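**Tolura work table, cream** – by Duggan. Wipe-down top, darker strip along the back for bits and peices.
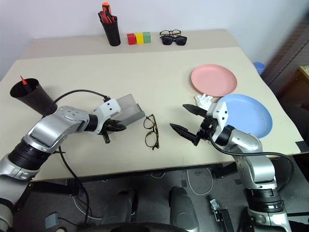 ## Whats on it

- black cup for tools
- second black cup, wider mouth
- pink plate, light blue plate

Price 886, table only. Cups and plates sold seperately. 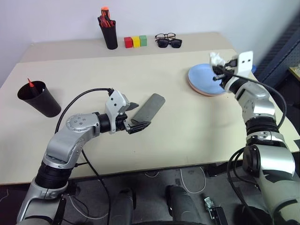

*Tolura, cream – tool cup and colour cubes at the back*

Pickup from Tundmont, 4 left. Bring a blanket for the ute

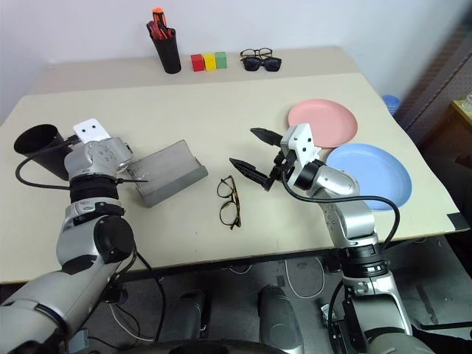
or we deliver, ask for a quote. No returns on floor stock.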